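Newsletter > Equipment > Spring budget round

Search this site Enter keywords Go

GRIPPER MONEY: WHERE WE ARE AND WHAT WE NEED FROM YOU

Mar 5, 2018

Quick one, budget sheet closes soon and half of you haven't sent numbers.

Short version. We have enough for one proper purchase this spring and a pile of small stuff. Not two proper purchases. The Pleststead group asked for a second arm, the Cosarer group asked for more hand-held grippers, and both requests landed in the same inbox in the same hour. So we priced both.

Hand-held units first. Kuipers quoted $300 apiece for the frame, jaws and one set of finger pads. Camera mount included, camera not. Cables not. Shipping not, and shipping from Kuipers is never small. Lead time 7 weeks if we order before the end of the month, longer after that, they wouldn't say how much longer.

Pads are the thing people forget. Every team under-budgeted pads last year and then came asking in September when the account was empty. The soft ridged ones wear on fabric work, faster than you'd think for something that only touches blankets and stuffed animals. Hakatel sells replacement sets at $89. Put at least one spare set per gripper in your request. If you do mostly bedding and soft toys, put two.

Now the arm. Hakatel wants $2000 for a refurbished one, with a controller and a table clamp. Fair price I think, the new ones are way out of reach. But a clamp is no good to people working in bedrooms and living rooms, so add a stand, and the stand has to be heavy enough not to tip when the arm is stretched out. No quote on that yet. Whoever has the old stand catalog please send it back.

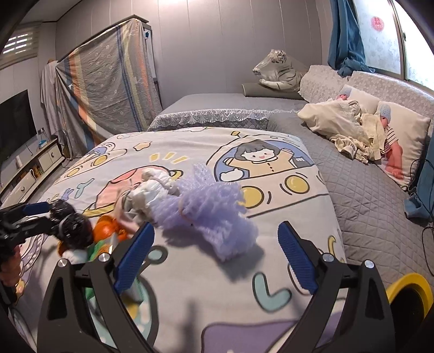 Which brings up the home sessions generally. Those are the bulk of the hours for the rest of the year and most of the requests were written like everything happens on a lab bench. Please go back over yours and check for:

Longer cables. Outlets in people's houses are where they are.
Something to carry it all in. The cardboard boxes have had it.
Soft objects. Plush toys, cushions, a throw or two. Thrift store is fine, keep the reciept.
A spare set of screws for the frame. Cheap, and a missing one ends your afternoon.
Travel. Parking counts as travel.

Do not put in for bedsheets, we have sheets. So many sheets.

Where I've landed, for now: grippers first, arm second if there is anything left over. The hand-helds go out the door with whoever is free, and two people can work in two different houses. An arm needs setup and somebody who knows the controller, and right now that is a short list. Pleststead folks, I know you'll disagree — your note made a good case about repeat runs and I've attached it to the sheet so everybody can read it. If you can share the current arm through the summer and log the clashes, that gives us something solid to take into the September round.

One more on quotes. Get them in writing. A price over the phone is not a quote, we got burned on the camera mounts that way. Needs the vendor name, part number, shipping and how long the price is good for. Kuipers holds theirs for a month. Hakatel didn't specify, I've asked teh sales desk and will update when they get back to me.

Repairs come out of a separate line, so don't pad your equipment request with them. Bent jaw, stripped thread, dead cable, all of that goes on the repair form same as before. The form moved, it's under Equipment now and not under Facilities.

Send changes to the equipment inbox with your group name in the subject. Late ones go in the fall pile.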